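Gospel singer Aurelia Avram releases new single, Morning by Morning

Gospel singer and songwriter Aurelia Avram has released a new single, Morning by Morning, through the independent label Dobre. It is her first new music since the live album she put out two years ago, and it is available now on all the main streaming services.

The song is a slow worship ballad built on piano and a small choir, with the full band coming in only for the last chorus. Avram wrote it in January with her long-time pianist Benedikt Brunner. The words draw on Lamentations 3 and the promise that God's mercies are new every morning.

"I had the chorus for a long time before I had anything else," Avram said. "I kept singing it in the kitchen. Then Benedikt found the chords for the verse and we finished it the same evening."

The track was recorded at Gorell Studios and produced by Jae-in Hwang, who also mixed it. The choir is made up of 15 singers from Avram's home church, led by Paraschiva Costache. Costache takes the second verse as a soloist — the first time she has been heard on a studio recording.

Hwang said the choir parts were sung live in one room, with very little added later. "They know each other's voices from singing together every week, so I left them alone as much as I could," he said.

A lyric video is out now, and an acoustic version will follow. Sheet music for piano and four-part choir can be downloaded free of charge by churches that want to use the song in their services.

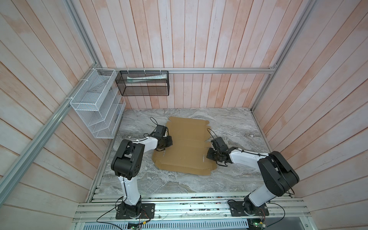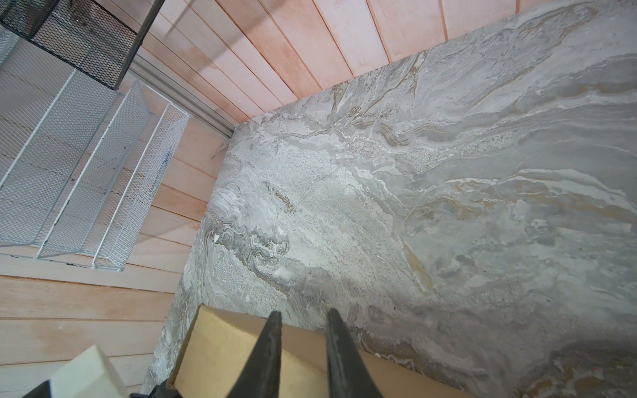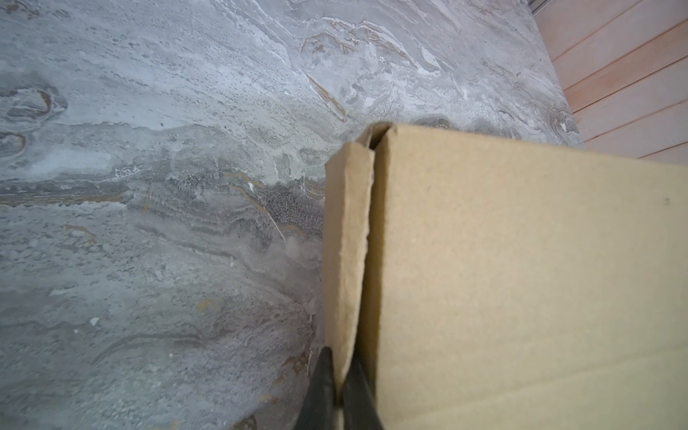

Morning by Morning is also being sold on CD, with the acoustic version and an instrumental track for choirs to practise with. The pressing is limited to 400 copies. Orders from churches go out in a plain brown cardboard box like the one in the last picture, with no printing on it, and single copies are sent in a card sleeve. The price is 5 euros, and the proceeds go to the music school Avram helps to run for children in her town.

Avram will sing the new song in public for the first time at the Wulleo Gospel Night, where she shares the bill with Ileana Tănase and the Tumero Youth Choir. Doors open an hour before the first act, and entry is free — though seats should be booked ahead through the Wulleo box office. A full album is planned, and Avram says 5 of the songs for it are already written.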